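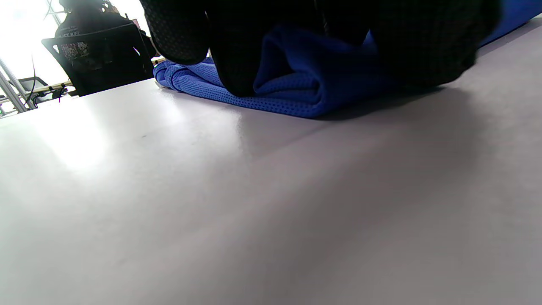 Should a small textile-handling program buy the Sodum handheld gripper kit this budget year?
Purchase is recommended for programs that already employ trained operators and have a fixed table to work at; other programs should lease for one term before committing funds.

Equipment Review: Sodum Handheld Gripper Kit
Prepared for the Dzene Training Center, Equipment Planning Office
February 8, 2023

Cost
The kit was quoted by the distributor, Flosunska, at $3977 per station. The price covers one gripper, a mounted camera, a charging base and a 2-year service plan. It does not cover a table, lighting or storage. Departments preparing a request should enter those items on a separate line, as the purchasing form does not allow them to be combined with capital equipment.

Performance
The Center assessed the kit on cloth folding over 26 working sessions beginning in December. Operators found the grip firm on mesh and knit fabrics. Thin woven cloth was harder to pick up in a single layer, and the fingertips required cleaning more often than the manual suggests. Battery life averaged 62 minutes in continuous use, which is short of a full session. A spare battery should be ordered with each kit.

Work surface
Glossy white tables proved troublesome. Overhead and window light reflects from them, and recordings made on such tables needed more correction. A matte cover is inexpensive and should be included in the request.

Comparison
The Jostton kit was considered for the same purpose. It is lighter and costs less at purchase, but replacement fingertips are sold only in full sets and the service plan is billed yearly. For a station used daily, the Sodum kit is the more predictable expense.

Rating
Build quality: good
Ease of training: good
Battery: fair
Value at the quoted price: good

Requests for the coming year should attach the current quotation and state the number of stations planned.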